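Home | Talks | Product Reviews | Kits | Archive | Contact

Speaker notes: The Clerkier drawer and door kit, reviewed
May 19, 2025 — by Aoi Hosoda

Start with the title slide. Thank Rin Minami for setting up the session. Say up front that I paid for the license myself and that Greselstead, who make the kit, have not seen these notes.

What it is. Clerkier is a simulation kit for people who train robot arms on household furniture. You get cabinets, drawers and doors as rendered models, a set of handles that can be swapped between them, and a task runner that scores each attempt. The license is $2389 a year for one team. There is a student price, but you have to write in for it.

Who it is for. Small teams that already have an arm and a controller and want more practice data than they can collect by hand. If you have no controller yet, start with something simpler. The kit assumes you know what your action space is and does not help you pick one.

What is in the box. The current release has 196 furniture models. Each one comes with joint limits, friction settings and a mass you can change. The handles are stored separately. I like this more than I expected to — you can hold the cabinet fixed and change only what the gripper has to grab. Last month I would have told you to build that yourself.

Setup. Go through this part quickly. The install took me an afternoon, most of it graphics drivers. The guide was written by Tetsuya Yokoyama and it is clear, except for the page on coordinate frames, where the diagram and the text disagree about which way is up. Follow the text. I sent in a correction.

Next slide. Leave it up while talking about approach and contact. Close views are where a kit like this gets tested. Wood grain, the inside of a curved finger pull and the highlights on a metal bar all have to hold up at short range, or a policy trained on camera input learns the wrong things. Say that reflections on the bar handles change with the lighting preset, and that the "bright" preset gives my detector the most trouble.
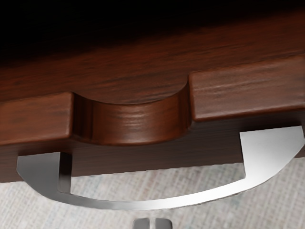 Does a policy trained in Clerkier work on a real cabinet without more training?

Mine needed a short round of fine-tuning on the real arm first. The approach carried over well. The pull did not, mainly on drawers that stick, and the default friction range is too narrow to cover those. Widen it before you train.

Cameras. The kit lets you place a view at the wrist, at the base or anywhere in the room. Wrist views are the ones I used most. Two complaints here. Depth output is too clean, so add your own noise. And the wrist view has no motion blur unless you turn it on in a config file that is mentioned once, in the release notes.

Scoring. A pull counts as a success when the joint passes a set opening distance. You can change the distance. You cannot ask it to fail a run for hitting the cabinet on the way in, and I think that should be standard. Chie Miyazaki wrote a small script that reads the contact log and does this. She has agreed to share it, link on the last slide.

Compare with Wirkstead. Keep this fair. Wirkstead costs less and loads faster, and its support desk answers the same day. Its handles are fixed to the furniture, though, and the wood surfaces repeat from one model to the next. For state-based training with no camera, I would buy Wirkstead. For anything that depends on what the wrist camera sees, Clerkier is worth the extra money.

Support. I opened 2 tickets. One was fixed in the next patch. The other, about drawers drifting open on a slow time step, is still open. Kaede Ogura had the same problem and got around it by raising the joint damping — mention this, people will ask.

If there is time: show the config file for the friction range and leave it on screen so people can copy it down. If there is no time, skip to the links slide and take questions from the floor.

Last updated: May 19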